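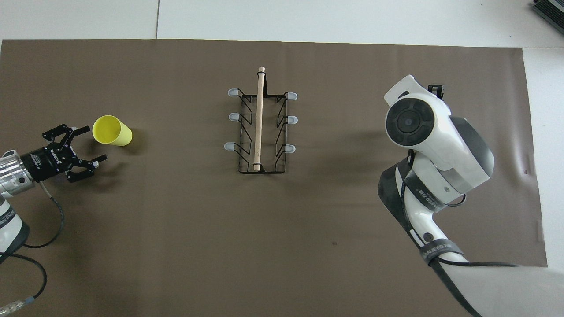
I owe you all an update on the cup thing, and it's a long one, so get a coffee.

When I left off in October I was pretty pleased with myself. Bukus (our planner, for anyone new) could take two cups and a dish rack and work out which arm should go for which cup, and in simulation it looked great. Then we moved to the real table and everything slowed to a crawl. Both arms would creep in, stop, think about it, creep a bit more. I clocked one plan at 11 seconds of pure thinking before anything moved! For a cup!

My first guess was the collision checker, because it's always the collision checker. Two arms sharing one table means you're testing every link on the left against every link on the right, over and over, all the way along the path. So I spent two evenings trimming that down, skipping pairs of links that can't ever reach each other, and felt very clever, and saved almost nothing.

Edgardo Sarmiento finally sat down next to me and asked what the dish rack looked like to the planner. I pulled it up and, well. The perception side (we call it Kostico) was turning every thin black wire into its own little wobbly blob. On one run there were 243 separate obstacles in the world model, and most of them were bits of rack. Thin dark wire is horrible for depth cameras anyway, so the blobs kept popping in and out from one update to the next, and every time one popped in near a gripper the planner threw away its path and started over. No wonder it was creeping.

The fix is so boring I'm a little embarrassed. The rack is now one plain box in the world model, with a bit of padding, plus a skinny upright shape for the dowel in the middle. That's it. We only switch to the detailed version when an arm wants to put something into the rack, and for that we use a stored model and ignore the blobs completely.

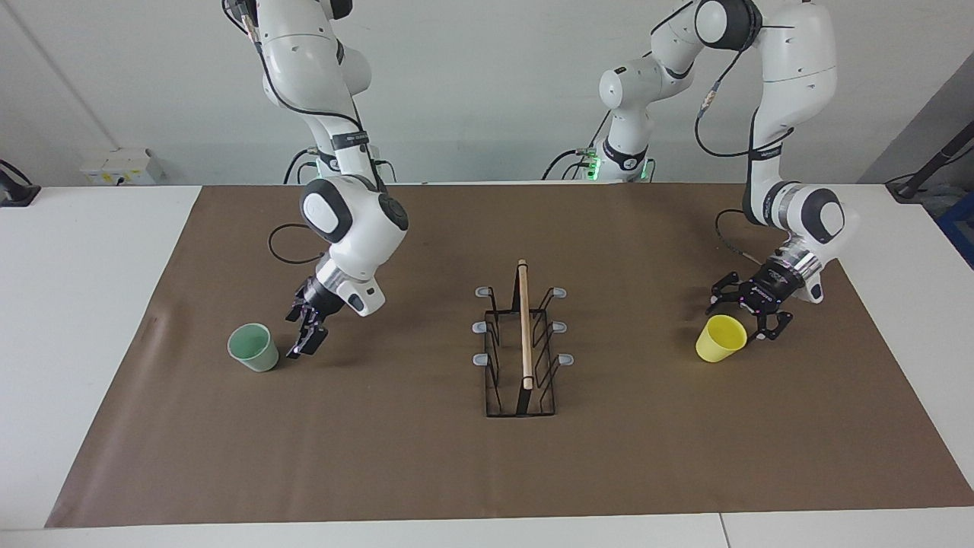 The other half of the job was getting both arms to go for their cups at the same time. The old code planned the right arm, froze that path, then planned the left one around it, which works fine until the first path hogs the middle of the table and the second arm has nowhere to go. Now Bukus plans them together for the approach and only splits them up once each gripper is close to its own cup. I set that switch at 68 millimeters after a lot of fiddling. Smaller than that and the arms stay politely locked to each other for too long, bigger and they sometimes argue over the space above the rack.

A cup lying on its side still gives me trouble, by the way. The grasp code likes a rim it can see all the way around, and with a tipped cup it'll happily offer you some 40 grasps that are all basically the same bad idea. I've started grouping the ones that are nearly identical and keeping the best of each group, so the planner at least gets a real choice. Not sure yet if I should group by angle or by contact point. If you've done this before, please leave me a comment, I'm begging.

Next up is cleaning out the logging, which I've been putting off forever, and then I want to try the box trick on the other awkward wire things we have in the cupboard.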